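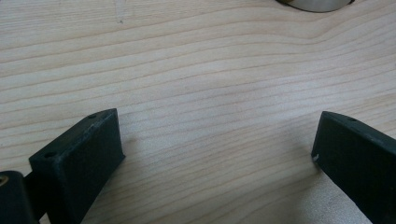
I've been eating, working, wrapping presents and rolling out dough on the Eklund table from Hirus since January, and I like it even more than I did the week it came. We wanted something big and plain for the kitchen, in real wood, with a top that wouldn't look like every other top on the showroom floor. Well, this one doesn't! The grain runs in fine, close lines, and then there's a spot where it bends up into a proper wave and dips back down again before carrying on as if nothing happened. I find myself looking at it over coffee. The color is a creamy beige with a little pink and gray in it if you look closely, and there's one small, faint darker mark nearby that could pass for a smudge. I've grown fond of that too.

A bit about the buying. We looked at a lot of tables at Jeltgate and nearly came home with a Prarnum, which has a lovely leg but a very shiny top that showed every fingerprint while we were standing there. Anything else solid in the size we needed was up near $2000. The Eklund was $900 with delivery, 70 inches long, and it was on our porch on a Friday at breakfast time. I'd cleared the whole weekend to put it together and didn't need to.

Assembly took 25 minutes, two of us, one Allen key (included). The legs bolt into metal plates that are already fixed to the underside, so there's no drilling and no guessing. The instructions are all drawings, and drawing four is confusing - it looks like the short rail goes in before the long one, and it doesn't. Put the long rails on first and leave every bolt a little slack until the table is standing. Then go around and tighten. Ours stood level right away on a tile floor that is not very level, though I did end up turning one of the adjustable feet a half turn after a week or so.

Now the finish, which is what I'd want to read about if I were you. It's matte and smooth, and it comes sealed with a light oil. You can run your hand across it and feel hardly anything. It doesn't throw the light back at you in the morning, and our kitchen gets sun straight in from seven on, so that was a big deal for me. The flip side is that oil isn't armor. We've had a ring from a cold glass (gone after a light rub with the maker's oil) and a beet juice stain that is fainter than it was but still with us. Hot pans need a trivet. Tomato sauce needs wiping up right then, and I mean before you sit down.

It's also a fairly soft wood. My nephew did his math homework straight on it without a pad under the paper, and there are some long division problems in it now that you can read if the light is low. If that kind of thing would bother you, get a harder wood or a tablecloth. I thought I'd mind and I really don't. It's a kitchen table, and it gets to look like one.

Cleaning is a damp cloth and a dry one after. I oil it every couple of months, which eats up an evening mostly because you have to keep everyone from putting things on it. The small can Hirus packs in the box was enough for two coats with some left over. The replacement cans are pricey for what they are, but I haven't tried another brand on it yet.

Things I'd change: the edges are squarer than they need to be, and I've caught my hip on the corner more than once. The rail underneath is a little low for tall people with crossed legs. And the felt pads for the feet are useless, they slid off the first time we moved the table to sweep. I bought better ones at the hardware store and they've stayed put.

What I love is how it sits in the room. It's a big piece, and it's so pale that it doesn't feel heavy - the whole kitchen got lighter when the old dark one went out the door. We fit six easily and eight if two of them are children. I'd buy it again tomorrow, and I'm already eyeing the bench that goes with it, if it ever comes back in stock.

Filed under: Kitchen & Dining > Tables > Reader Reviews

Print this review | E-mail to a friend

Contact us | Copyright, all rights reserved | Back to top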